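Pevell Fruit Unpacking Set

Version notes, 15 May 2023
Maintainer: Grażyna Krajewska

Summary

Pevell covers one household task: moving fruit between a carry bag and a basket on a tabletop. It holds 535 clips, grouped by layout. The labels follow the fruit and the containers.

Contents

clips/ - one folder per layout, 8 layouts in total
labels/ - one text file per clip
splits/ - 172 clips held back for testing, the rest for training

Label fields

container: basket or bag
container_colour: as seen under the room lights
bag_state: flat, open or crumpled
fruit_in_basket, fruit_in_bag: yes or no
surface: free text, e.g. "gray marble pattern"

Sample layout

Basket and bag share the tabletop. The basket is white plastic and filled with fruit. The bag is translucent, labelled crumpled, with a few more pieces inside. Both fruit fields are yes.

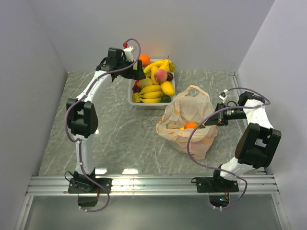
Known issues

Glare on the tabletop can be mistaken for the bag. Bag edges are hard to trace - treat outlines as approximate. Six clips have no bag_state value and will be relabelled in June.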